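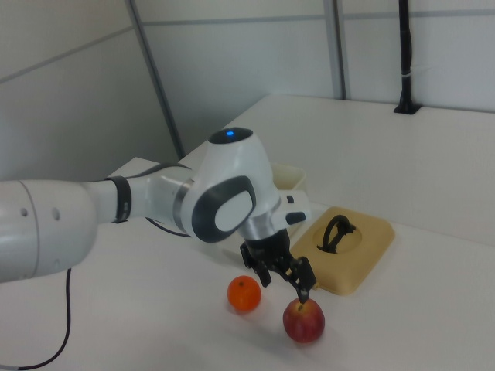 Arm over the apple, tangerine to the left of it. Tray behind.

July 2026

Hand-guiding, fruit task. Present: me, Canan, and Ebuka for the second half.

We continued with teaching by hand. The task is the same as in March: take the apple from the table, put it on the tan tray, go back to the start pose. The tangerine is there as a distractor and must not be touched. I wanted 20 good demonstrations before we let Barış train anything on them.

First problem was the payload setting. After Tuncay changed the fingers he did not enter the new weight, so in free-drive the arm was sinking slowly when I released it. One can hold against it, but then the hand pushes up all the time and this goes into the recording. We threw away the first 5 and entered the weight again. After this the arm stayed where I left it.

Second problem is me. When I guide from the wrist, I go down to the apple in a curve, and at the end I correct sideways. Canan guides with two hands, one on the wrist and one on the forearm, and her path is much straighter. On the plots I can tell which demonstrations are mine without looking at the names. We should decide if we want both styles in the set or only hers. My opinion: keep both, but write the name of the person in the log.

Approach height: I stop with the fingertip just above the apple, wait a moment, then open the fingers and go down. Canan opens already on the way. The pause is bad for the training, Barış says, as the policy learns to stand still there. From now on no pause – open early, one movement.

Ebuka tried the same task by remote control from the Istell handset. It is slower and he overshoots in depth, because from his chair he cannot judge how far the fingers are from the fruit. He asked for a second view from the side. On the other hand his recordings have no hand forces in them, and the grip close signal is very clean. I saved 2 of his runs in a separate folder, please do not mix them with the others.

Small things:
– The apple rolls if the stem is not upward. Place it stem up every time.
– Move the tangerine between runs, otherwise its position is learned as a landmark.
– Check that the base cable has slack before going to the far side of the tray.

Open: Nermin wants the same set on the Grarnitz controller. I did not check yet if the log format is compatible. Next time start with the remaining demonstrations, Canan guiding first.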